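Pluvcombe household sorting project: progress report to Gernau
6 Jun 2025

3 comments | 12 shares

Prepared by Felicidad Lacson for the Gernau program office.

1. Status

The work is on schedule for the second reporting period. The sorting room at Pluvcombe has been in use for the full period except for two days lost to an electrical inspection. The grant conditions on record keeping and room access have been met. One change to the budget lines is requested in section 5.

2. Work completed

The period covered the handling of small household goods: picking up, turning, setting down and putting away. The written procedure was revised twice. The first revision fixed the order in which items are taken from the intake shelf. The second removed a step that asked people to return every item to its exact starting point, which added time and gave us no useful record.

A total of 967 handling tasks were logged. Of these, 40 were set aside at review for missing start times and will be repeated in June. The target for the full grant is 2000 tasks. At the present rate it will be reached before the closing date without extra hours.

Sessions are run by one person or by two working together. The two-person sessions were added at the request of the Soriano site, where most sorting is done in pairs. They take longer to set up, mainly at the point where an item is passed from one person to the other.
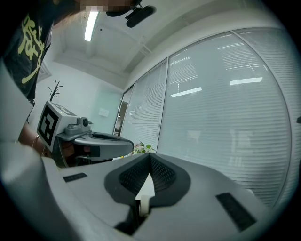

Passing an item between two people is now written up as a task of its own, with a start point and an end point. Before this revision it was logged under whichever person finished the job, and the times could not be compared with the Zorow figures. Older entries have been recoded where the notes allowed it.

3. Room and supplies

The intake shelf was moved closer to the door. Labels on the storage bins were replaced with larger ones. The floor tape marking the working area lifts at the corners and has been ordered again in a wider size.

4. Problems

The log sheet still has too little space for remarks, and people write over the next row. A redrawn sheet is in trial at Soriano. Zorow sent its counts late and in a different layout, so its totals are left out of this report and will appear in the next one.

5. Request

We ask Gernau to approve moving the unspent travel amount to supplies. No increase in the total is sought.

6. Next period

Repeat the set-aside tasks. Finish the redrawn log sheet. Merge the Zorow counts. Send a draft of the closing report outline for comment.

Comments (3)

Soriano site desk: The redrawn sheet is better, but the date box is too narrow. Marked copy sent.

Gernau program office: Received. Please give the travel amount by line before we take up section 5.

F. Lacson: Will do. The breakdown will go out with the corrected sheet.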